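Keep One Basket by the Door

The Prornville town paper ran a piece in May telling readers to throw out anything they hadn't used in a year. I think that is bad advice for a small home, and I say so after 8 years in one.

My apartment on Tillamen Street has 3 rooms. The things I use least are the ones I would hate to buy again: the bike pump, the spare fuse, the good scissors. What makes a home feel crowded is having no set place to put things down. A shelf helps. A plain open basket helps more – you can see what is in it, and it moves when you do.

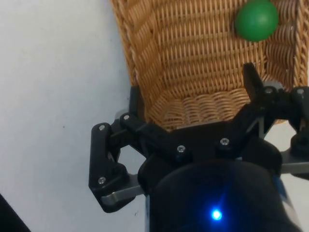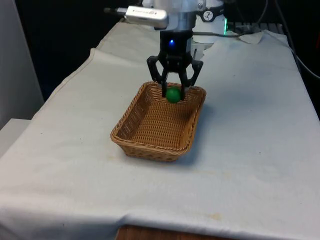
A green ball in a woven wicker basket, in both pictures.

Stores like Barolard will sell you a storage system for $179. It has lids, labels and drawers inside drawers. I bought one and gave it away after 7 weeks. Every lid was one more thing to open, so the mail and the keys ended up on top of it.

Throw things out if they are broken. Keep the rest, and give the small stuff one open place to land. If it fills up, sort it that evening.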